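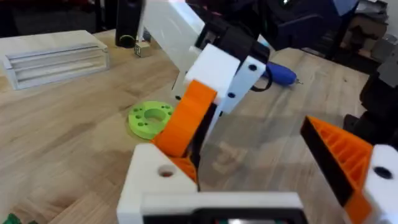

Gripper Tryouts: Frequently Asked Questions

Last updated Friday, March 27, 2026

What are you comparing?
Two styles of printed finger that bolt onto the same white mount. The Pumitz finger is the orange one with the ridged face, and it gives a little when it closes on something. The Hito finger is stiff and plain, and it's the one most visitors have already met on other arms. We run both through the same table tasks with the same controller, Srivastava, so that the fingers are the only thing that changes.

Do I need to have used an arm before?
Not at all! Plenty of people come in having never touched one, and they usually have the hang of opening and closing the fingers well before their first session is over. Sessions run 30 minutes, and you're welcome to book a second one if you find (as a lot of us did) that the first just makes you curious.

What will I be picking up?
Small everyday things, mostly. Wooden cubes and letter blocks are where everybody starts, and then we move on to flat parts like the green ring, which is a good deal harder than it looks when the fingers have to get under an edge.
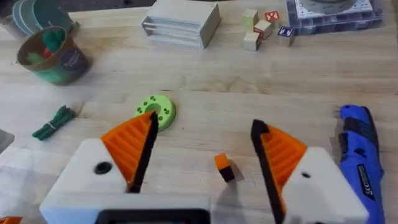

Jidance Gripper Group

Can I bring my own object?
Please do, we love this. It should weigh under 400 grams and have nothing sharp or leaky about it. Soft and floppy things are very welcome, and so are odd shapes, and if you're torn between two items just bring both and we'll see how the time goes.

How do you score a try?
Each object gets 3 attempts with each finger. A try counts if the object is lifted, held and set down inside the target area. We also write down slips and near misses, and those notes often tell us more than the score does, so don't be shy about calling one out when you spot it.

Why does the wrist camera matter?
It shows how the fingers meet the object, and you'll find yourself watching it far more than you expect. The trouble is that a finger can hide the very thing you're reaching for, so we compare that view with a wider one of the whole table before deciding where a grasp went wrong. 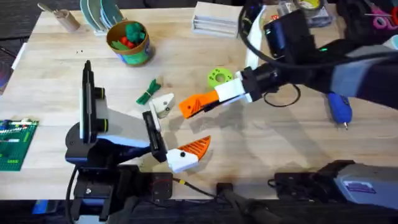 Booking and results

When are the next sessions?
April dates are open now. Each one has room for a small group, and if yours is full, put your name on the waiting list anyway, as people do cancel.

Where can I see the results?
We post the score sheets on the group page after each round, slips and all. If you'd like the files for printing the fingers yourself, write to us and mention which arm you have, and we'll send the mount that goes with it.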